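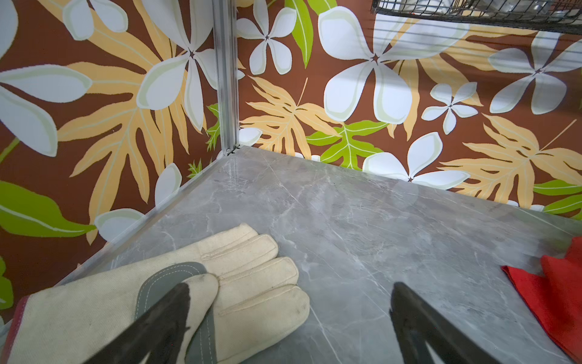
The Wallpaper Clause

My aunt left me the house in Jallcombe on the condition that I not touch the wallpaper. She had her lawyer put it in writing. The roof I could do with as I pleased, and the roof had clearly been waiting for somebody to do something with it since the moon landing. The brown wallpaper with the white flowers was to remain.

I went up on Labor Day weekend with a box of trash bags and the confidence of a person who owns very little. My plan was to clear the back room by dinner. I had lived with my aunt for two summers as a child, and I remembered the back room as a place where things went in.

I started with the gloves. She kept work gloves the way other women kept cats. There was always one on a table somewhere, lying flat with its fingers stretched toward whatever it wanted. The canvas ones were for the garden and for company she didn't like. I put on a left and went looking for a right, and by noon I had 37 lefts. I stacked them on a chair and took a break.

The phone rang. It was the man from Kramer, the firm handling the estate, wanting to know if I had found the inventory.

"What inventory?"

"Your aunt kept an inventory. It's referred to in the will. It has 957 items."

I looked at the room. I said that sounded low.

"You'll need to initial each one," he said, and wished me a pleasant holiday.

The inventory was in the bread box, under the bread. It was written in pencil in a series of school notebooks, and it was not in any order I have met before or since. Item one was the front door. Item two was "the other glove," which gave me hope for about an hour. Item 4 was me. It said: "Nephew. Tall. Borrowed the good flashlight." I initialed it. I still have the flashlight and I intend to keep it.

Clothes took up most of the third notebook. My aunt did not believe in closets, on the grounds that you couldn't see what they were doing. Clothes lived out on surfaces where she could keep an eye on them, and they had been allowed to settle into whatever groups they liked.

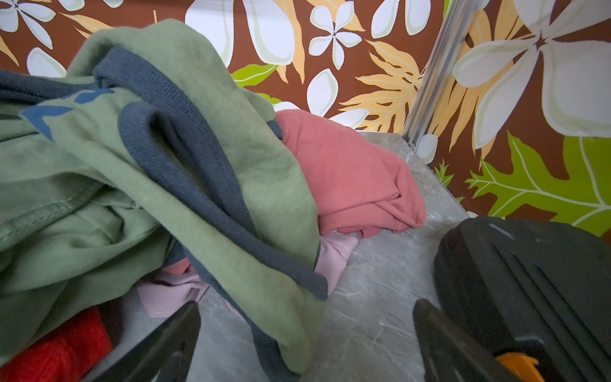

The third notebook did not say "sweater" or "shirt" the way a notebook should. It said things like "the one from the ferry" and "what I wore to tell him." I went from heap to heap trying to match them up. The green fleece with the navy trim around the hood had to be "Skander, unreturned," because Skander was the boat rental place on the lake, and she had come home from there one evening in a sweatshirt, without the boat. Under it was something lavender and ribbed that I decided was "Clestance, second visit." The salmon-pink bundle behind them could have been any of six entries, including "never again" and "Easter." I put it down as Easter. There was a bit of red knit in there too, wedged in at the bottom, and I left it alone. It looked like it had gotten comfortable.

By dark I had initialed two notebooks and part of a third. I had filled one trash bag, and then emptied it again, having found most of its contents listed under "not trash." I ate a can of item 212 standing up.

I should say that I had fully intended to sell. I had told everyone so. I had a figure in mind and had already spent part of it on a bicycle. But the buyer from Clestance who came by Sunday stood in the back room with his hands in his pockets and looked at the big white flowers and the orange ferns, and he said, "Of course, all this would have to go."

I told him about the clause.

"Nobody would hold you to that," he said.

It annoyed me more than it should have. I had hated that wallpaper since I was nine years old. I had once been sick while looking directly at it. I walked him to item one and held it open, and he went down the steps saying something about the market.

Then I went back in and picked up the last notebook to see how many were left. The final entry was in the same pencil as the rest. "Wallpaper," it said. "Hideous. See if he keeps it."

I initialed it. Then I called Kramer, got the machine, and asked what they knew about roofs.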